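**Sorting small boxes and squeeze tubes into open bins, do tubes get their own?**

**Bernstead_Bits**

Okay, bathroom stuff is taking over my white worktable and I finally bought some plastic bins from Cakico. I have a yellow one with ribbed sides and a wide cream one, and so far I've put little cardboard boxes in the yellow and light blue tubes in the cream. Two things are bugging me! 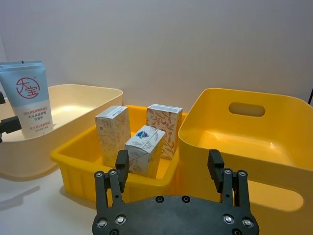
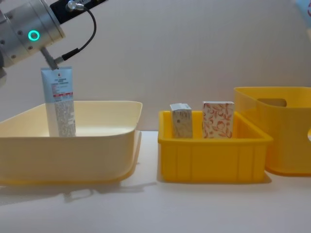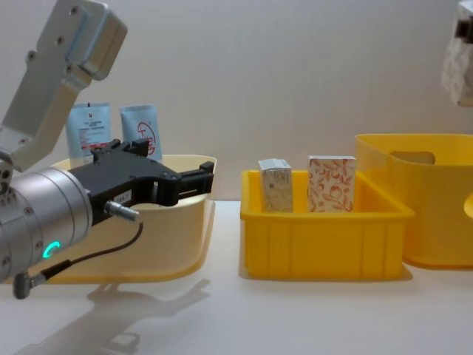 My sister-in-law wants everything mixed by who uses it, and I'd like to sort by shape (boxes with boxes, tubes with tubes). Also, do you stand tubes cap down or lay them flat? I have until Sunday, when the shelf goes up.

**ferraro3245**

By shape, for sure. I tried sorting by person and everybody's stuff ended up in the same bin within 2 weeks. Cap down for tubes, so the last bit is easy to squeeze out. If they flop over in a wide bin, stick a short drinking glass in there and stand them in it. I did 3 bins this way and they've stayed put since December.

**toomanybins**

depends on the shelf, measure it first

**hallclosethero**

I'm with the shape crowd, but keep the boxes! I tossed mine and then couldn't find a single expiration date. Turn the printed side out and write the month you opened it on top with a marker. Nuvovex makes lids if dust bothers you, but I took mine off after a day, too fiddly with soapy hands.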